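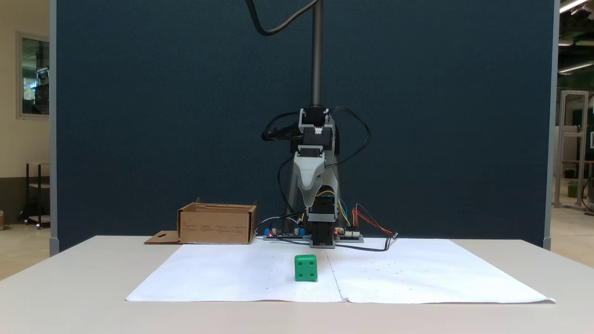 Teaching an arm to hesitate

Sombat Wannasri wants it understood that the cube is not important. He says this twice before I have taken my coat off. Over the past year the green cube has been pushed, lifted, dropped and put back at the end of his robot arm's working day, and visitors to the lab at Grendham will insist on asking about it.

"People want it to be doing something useful," he says. "They ask what it's for. It's for being picked up. It has no other duties."

What Wannasri would like to talk about is waiting. His project, which goes by the name of Drilline for reasons he declines to go into ("there was a form, it had a box"), is concerned with what a small, cheap arm ought to do in the moment before it commits itself to a movement. Most systems, he says, look once, make up their minds and go. His looks, makes up its mind, and then looks again, to see whether its mind is still made up.

The method is simple enough that he seems faintly embarrassed by it. The arm is taught by demonstration. A person guides it through a task many times over, and a program learns to copy what the person did. Then, when the arm is working alone, the program is asked for its next movement several times over instead of once. If the answers agree, the arm moves. If they disagree, it stops for a moment, shifts very slightly, and asks again.

"That's the whole paper," says Wannasri. "I've now saved you eleven pages."

I ask why anyone would need it. He gives me the look of a man who has watched a gripper close on thin air for most of a winter. A program that learns by copying, he explains, is confident about everything, including the things it has never seen. Put an object somewhere unfamiliar and it will still sail off in some direction or other. When it is wrong it tends to go on being wrong, each bad step taking it further from anything it was shown.

"You know when you're in a strange town and you walk very fast so as not to look lost? It does that."

The question was how much the pause would help. Wannasri and his colleague Somkiat Somboon taught the arm with 80 demonstrations, nearly all of them done by Somboon, who has the steadier hands and, by his own account, the lower expectations. They then ran 105 trials with the pause switched on and the same number without it, putting the cube down in places that had not featured in the teaching.

Without the pause, the arm missed on 38 occasions. With it, the misses fell to 11. Those figures are the reason I am here, and Wannasri recites them in the tone other people use for train times.

"It's a good result on a table," he says. "I'd like to be clear about the table. I have made no claims about the world."

Somboon, who has been soldering with his back to us, is less guarded. "It's a good result," he says, and goes back to it.

The cost is time. A hesitant arm is a slow arm, and early versions were so racked with doubt that they could spend a whole afternoon considering their position. Somboon remembers going out for lunch and coming back to find the thing a finger's width from where he had left it. The threshold for doubt was set far too low, so every small disagreement counted as a crisis. They spent a month raising it in small steps, and Somboon kept the log.

"Most of the log says 'still thinking'," he says.

There is also the matter of two failures that neither of them can explain. In both, the program's answers agreed almost perfectly and the arm went, with total assurance, to the wrong place. Wannasri put them in the paper and gave them a section of their own. A reviewer suggested he take them out.

"I said I would rather take out the introduction." He considers this. "In the end we shortened the introduction."

His guess is that the pause catches one sort of mistake, the sort where the program is unsure and hasn't noticed. It can do nothing about a program which is sure and mistaken. For that you would need something that knew what it had never been shown, and he doubts that a bigger version of the same trick will get there. He has begun talking to a group at Wongsuwan who come at the problem from the other end, by training a second program whose only job is to object. Wannasri has sat on enough panels to find this plausible.

I wonder aloud whether anyone outside will use it. Rorkero, which makes sorting equipment for small warehouses, has asked for the code, and a conversation was had in September. Wannasri describes the conversation as friendly. They wanted to know whether the pause could be made shorter. He said yes. They wanted to know whether it could be made so short that it wasn't there.

"I said that we had tested that one as well, and sent them the graph."

The next round of trials starts on Monday, with softer objects and more of them. Somboon has put in a request for sponges. Wannasri is less keen, having grown used to things with corners, but he accepts that the reviewers will want to see it.

I ask whether the cube will be retired. Somboon turns round for the first time.

"It's the baseline," he says.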